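# The Long Way Down to Vatelcombe

The ferry to Vatelcombe holds 27 people and one very patient dog, and if you get a seat at the front you will be soaked by the time you reach the slip. I loved it before we even docked.

I'd gone for the cider. Everybody told me to go for the walking (738 steps from the harbor to the ridge, and my knees can confirm every one), but a cousin had brought me a bottle of Portela two winters ago and I hadn't stopped thinking about it. It's dry, a bit smoky, with something like pear skin at the end. You can't buy it on the mainland. The press makes 2527 bottles in a good year and the village drinks most of them.

The apples are the fun part. Portela is blended from two kinds, Rellutum and Ririer, and neither one is any good to eat. I tried both. Rellutum is small, yellow and so bitter it makes your ears move. Ririer is sweeter but has the texture of a wet sponge - I spat mine into a hedge and felt bad about it. Put them together in a barrel, though, leave them alone until March, and wow!

The orchards run up the hill behind the chapel in crooked rows, 600 trees in all, many of them leaning hard to the east from the wind. Sheep wander underneath and eat whatever falls. Picking is done the old way, with long poles and sheets on the grass, and anyone who turns up gets a pole. I turned up. Within ten minutes I had apples down my collar and a blister on my thumb, and I was grinning like a kid.

Getting the cider home is another matter. There's no shop, no website and no label to speak of. You carry your bottles back down all those steps, and I'd packed far too many sweaters to fit more than four.
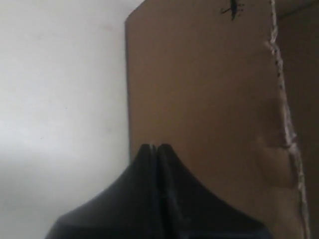
Several readers wrote in after my last island piece, and one of them, signing off only as "a Portela drinker," said I should stop telling people to chill it. Cellar-cool is plenty, the letter went on, and anything colder kills the smoke. I tried it both ways last week and the letter is right. Mine now lives under the stairs, next to the boots.

The ferry runs twice a day until the end of picking, and you pay on board, cash only. Sit at the back if you'd like to stay dry.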